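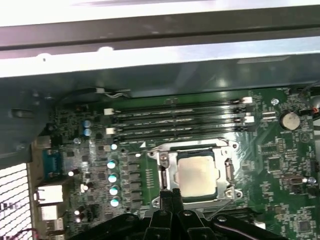

4. Open-day demonstration

4.1 Setup and visitors

The disassembly cell was shown to the public at the Mullura open day, 2026-10-23. Same cell as in Section 3, same controller, no retraining between the lab runs and the visit. Work object: used desktop computers, side panel off, laid flat so the board faces up. Memory already pulled from the board in Figure 4. The steps shown were socket approach, lever handling and part transfer to the fixture.

Visitors came in small groups and stood behind a tape line on the floor. Halyna Stasiv ran the cell, Pylyp Prokopenko talked. We had planned the other way around but the groups asked mostly about recycling and Pylyp knows that side better. Each group got one full cycle, then questions, then a second cycle if the next group was not waiting already. Speed was held at the lab setting for the first groups and then lowered, see 4.3.

Two things were changed from the lab protocol. First, the planner view (Fider) was put on a large screen so people could see the next target before the arm moved. Second, the operator said each step out loud before confirming it. Neither of these touches the control loop. Confirmation by the operator was already part of the protocol and stays in the logs as a separate event.
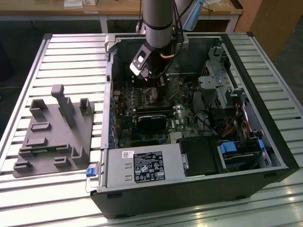
4.2 What was logged

Joint positions, gripper width and operator confirmations were logged the whole day, 2740 records after cleaning. The raw log is larger – the controller writes a record on every stop, and there were plenty of stops. Records with no matching confirmation were dropped. Visitor comments were written down by Yaryna Kravchuk on paper and typed up the same evening. They are not a survey and we do not treat them as one. No ages, no names. Wording was kept where she could keep up.

Fixture position was checked before each group. A shift of the case on the table turned out to matter more than a shift of the fixture, becuase the case is heavy and tends to get nudged when a new one is brought in. After a nudge the socket position has to be found again, and the wait is long enough that people start talking to each other. For the next visit we want the search to start on its own. At present the operator has to start it by hand.

Figure 4. Gripper and motherboard during the open-day demonstration. A thin metal rod is held in the fingers, above the empty memory slots. The processor socket is near the top.
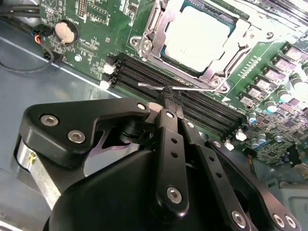

4.3 Observations

Most common question: why so slow. Second: what happens if it drops something. Both were asked by nearly every group, and the answer to the first changed during the day. Early on Pylyp explained the force limits. Later he just asked people to watch the fingers near the socket, and this worked better. Bohdana Polishchuk suggested lowering the speed even more for the approach and leaving the transfer as it was. We did so after the midday break. Fewer people asked about speed afterward, though the groups were also smaller by then, so no claim is made.

Several visitors took the pauses for faults. A pause while waiting for confirmation looks the same as a pause after a limit is hit – the arm stands still in both cases. The Fider screen does show the diference but in small type at the bottom. Matvii Lysenko has since moved the status line to the top and made it one word. Not tested with visitors yet.

A teacher from the Sydorenko school asked if pupils could pick the next target themselves. Not on the day. The planner accepts an outside choice but the check for reachable targets is incomplete, and we did not want a refused choice in front of a class. This is planned for the December visit, with the choice limited to targets the planner has already accepted.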